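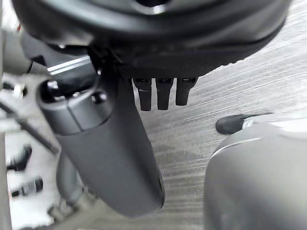 Rudico three-finger gripper: fingertip set and service kit

This kit contains the wearing parts for the Rudico gripper and the small tools you need to change them. It is made for people who look after their own cell and do not want to send the whole hand to us for a simple job.

In the kit
Fingertips, black, set of three
Fingertip screws with spare washers
Rim seal
Hex key and plastic lever
Soft brush for the housing

Article number: Cukero 204
Weight with packing: 268 g
Price: 81 euros without VAT

When to change
Look at the fingertips every September, or earlier if the robot works in two shifts. Change them when the gripping side feels smooth under your thumb or when a tip moves sideways by hand. Please change all three together. One new tip between two old ones will take most of the load and the grip becomes uneven.

How to change
Drive the arm to a height where you can sit in front of it, switch off the controller and lock the switch. The fingers stay where they are without power, so open them before. Loosen the screw at the upper end of each fingertip, put the lever in the gap and pull straight down. Do not turn the tip — the seat is soft and a scratch there cannot be repaired. Push the new tip in until you hear a click and tighten by hand. The complete work needs almost 11 minutes when you do it the first time.

Afterwards start the Plitness program and choose "Zero fingers". If you forget this step, the robot will close too early and drop light parts.

Cleaning
Brush the dust out of the rim of the housing and wipe the shell with a damp cloth. No alcohol, no compressed air. Check also that the plugs are fully screwed in before you start again.

Delivery
From stock, usually in the same week. Customers in Asia order through our partner Jitpraphai, with the same article number.

Technical questions: Priit Ots, service desk, mornings until 12:00. Please have the serial number of the gripper ready.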